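Forums / TV / Reality / Skedport

zdenka_k
So Fatos Petkov is out as host after 17 episodes. Anyone know who's replacing him?

vtodorova
Slavica Dimitrov, starting November. Good choice in my opinion. 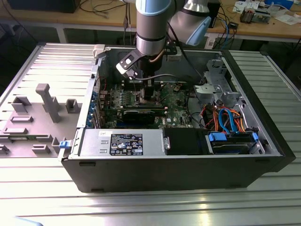
Dell tower, side panel off

chowdhury407
Disagree. She was flat on Sillenstead and the humour never landed.

vtodorova
That was the writing. Watch her on Drakedo.

zdenka_k
I did. Still prefer Fatos, but I'll give her a couple of weeks.

Last updated: 2022-04-30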